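Joonas Lahtinen
June 2, 2025 · 7 min read

1/ I've been cutting hair out of a two-chair shop for 21 years. Most of what people ask me has to do with washing, and most of the advice they've already heard is wrong for where they live. So this is a thread on hard water and hair.

2/ Hard water is water with a lot of dissolved calcium and magnesium in it. It comes from the ground the water passes through. Limestone and chalk areas have it. Places that draw from granite lakes or snowmelt usually don't.

3/ It's fine to drink. It's a nuisance for kettles, shower heads, glass doors and hair.

4/ What it does to hair: the minerals stick to the outside of the strand. A little builds up each wash. The hair starts to feel coated and rough at the same time, color goes dull, and shampoo doesn't foam the way it should.

5/ People with bleached or highlighted hair notice it first. Bleached hair is more porous and takes up more of whatever is in the water. If there's copper in the pipes, blonde can go slightly green. That gets blamed on pools and chlorine, and a lot of the time it's the house plumbing.

6/ How to find out what you have. Your water utility publishes a report, usually once a year. Look for "total hardness." It will be in milligrams per liter or in grains per gallon. One grain is about 17 milligrams per liter.

7/ Under 60 mg/L is soft. 60 to 120 is moderate. 120 to 180 is hard. Over 180 is very hard. If you're on a private well, nobody publishes anything and you'll need a test kit or a lab.

8/ The strips from the hardware store are good enough for this. You don't need a precise number. You need to know which of the four groups you're in.

9/ There's also the soap bottle test. Fill a clear bottle a third of the way with tap water, add a few drops of plain liquid soap (real soap, most dish detergent doesn't work), and shake. Soft water gives you a thick layer of suds over clear water. Hard water gives you thin suds and cloudy water.

10/ I moved the shop from Niskanen to Trarkora in December, nine years ago. Same shampoo, same color line, same hands. By spring I was getting complaints. Toner was fading in half the time. I thought I'd bought a bad batch and sent two cases back to the supplier. They were fine.

11/ It was Tapio Mäkelä who told me. He's a plumber and he'd come in to replace the mixer on the back basin. He took the old shower head off and knocked it on the edge of the sink, and a spoonful of white scale fell out. The head was six months old.

12/ Niskanen gets its water from a reservoir up in the hills. Trarkora pumps from under limestone. They're a short drive apart and it's a completely different product coming out of the tap.

13/ So, what works.

14/ A chelating shampoo. That is the word to look for, or "hard water" on the front of the bottle. On the ingredient list you want something like disodium EDTA, tetrasodium EDTA or sodium gluconate, and you want it fairly high up. These bind to the minerals so they rinse off.

15/ "Clarifying" is a different thing. Clarifying shampoo takes off oil and styling product. Some do both jobs, many don't. Read the back.

16/ How often: once every week or two in very hard water, once a month in moderately hard. It's drying. Leave it on for three minutes, rinse well, and follow with a proper conditioner.

17/ At the shop we use the one from Flundent. They don't pay me. It comes in a 500 ml bottle and it lasts a long time at home because you use it so rarely. It smells like a swimming pool changing room and I've stopped apologizing for that.

18/ Vinegar rinse. This one is real, within limits. A tablespoon of white or cider vinegar in two cups of water, poured through after shampoo, then rinsed out. It loosens light mineral film and smooths the cuticle. It won't shift years of buildup.

19/ Don't use it straight. Don't use it on broken skin. Don't do it the same day you've had color put in.

20/ Lemon juice does roughly the same and can lighten hair in the sun, so I'd skip it.

21/ Bottled or distilled water for the last rinse. I have customers who do this and they're happy with it. It takes a quart or so for shoulder-length hair. It makes sense before an event. As a daily habit it's a lot of plastic.

22/ What doesn't do much: shower head filters. I know this will annoy people. Most of the ones that screw on at the wall are carbon or KDF. They reduce chlorine, and if chlorine is bothering your scalp that might be worth the money. They don't take out calcium to any degree you could measure.

23/ I tried the one from Lirkance for a few months and tested the water before and after with the same strips. Same group on the chart both times. The water did smell better.

24/ Magnets on the pipe: no.

25/ What does take out calcium is a water softener on the main supply. It swaps the calcium and magnesium for sodium using a tank of resin beads, and you top it up with salt. It works on the whole house, including the dishwasher and the boiler.

26/ I had one put in at the shop. With fitting and the first load of salt it came to 2796, and I thought about it for nearly 2 years before I paid it. I should have done it sooner. The boiler used to need descaling every year and now it doesn't.

27/ Things to know if you're looking at one. You need a drain nearby and a power outlet. You need somewhere to store the salt. If you rent, talk to the landlord first. Ask for an unsoftened line to the kitchen tap if someone in the house is on a low-sodium diet.

28/ Softened water feels slippery when you rinse. People think they haven't gotten the soap off and keep rinsing. You have gotten it off. You get used to it within a couple of weeks.

29/ You'll also need less shampoo. I'd start with half of what you use now. Fine hair can go flat in soft water if you keep using the same amount of conditioner, so cut that too.
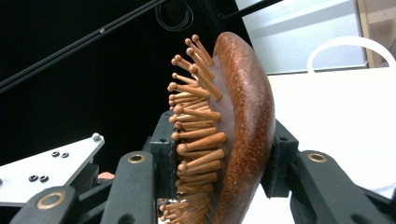
30/ Will hard water make your hair fall out?

Hair that has gone rough from minerals snaps more easily, so you may see more short broken pieces in the sink, but the root isn't affected. If you're finding full-length hairs in large amounts, or the parting is getting wider, see a doctor and leave the water out of it.

31/ A few smaller things, in no order.

32/ Bar shampoo. Some of it is true soap, and true soap with hard water makes a gray waxy scum that sits on the hair. If you've tried a bar and hated it, check whether it was soap. The ones made with sodium cocoyl isethionate behave like liquid shampoo and are fine.

33/ Temperature doesn't matter as much as people say. Very hot water is hard on color. Cold water doesn't close anything in a way that lasts past breakfast. Warm is fine.

34/ If you have curly hair and it has lost its shape since you moved, do one chelating wash before you change anything else. I've seen people replace every product on the shelf when all they needed was one bottle.

35/ Tell your colorist if you're on a well. Iron in the hair can react with bleach and heat up. A good one will do a strand test first. If you smell rust or see orange marks in the toilet tank, mention that too.

36/ Descale your shower head. Unscrew it, leave it in a bowl of white vinegar overnight, brush the holes with an old toothbrush, and run it for a minute before you stand under it. Check the finish first, some coatings don't like vinegar.

37/ The order I'd do it all in: look up your hardness, do one chelating wash, wait two weeks, and see if there's a difference. If there isn't, your water probably isn't the problem and you've only spent the price of a bottle.

38/ I'll do one on color and sun next, several people have asked. Replies are open. I can't diagnose a scalp from a description, so please don't ask me to.

46 comments · 118 shares

More from this author
How long to leave toner on, and why the box is wrong
Cutting your own bangs: where to stop
Dry shampoo is for hair that's nearly clean
Setting up a second chair in a small shop
What to bring to a first color appointment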